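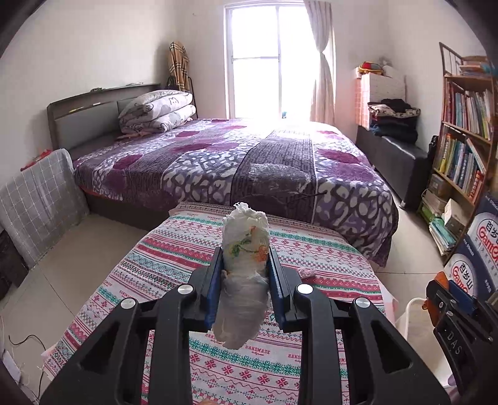 Cloth rolling is a method of storing household textiles in which a flat piece is wound into a cylinder instead of being folded into a square. It is used for tablecloths, napkins, runners and light bedspreads. Printed cotton and linen are the fabrics most often rolled.

Method

The cloth is laid face down on a bed or a covered table and smoothed from the center outward. Wide pieces are first folded lengthwise into 3 or 4 panels. Rolling begins at the narrower end, with even tension. A roll wound too loosely creases across the middle and tapers at one end.

Edges

Hemmed cloth keeps its shape when rolled. Raw or frayed edges shed threads and are normally trimmed or turned under beforehand. Fringed pieces are rolled with the fringe on the outside.

Storage

Rolls may be stored upright in a drawer or laid flat. Plush bedspreads are usually folded, as the pile makes a bulky roll. In a household textile handbook, Man-sik Maeng recommends re-rolling printed cloth every 14 months, starting from the opposite end. Finn Hinrichs gives no interval and advises acid-free tissue between layers.

See also

Table linen
Hem
Linen closet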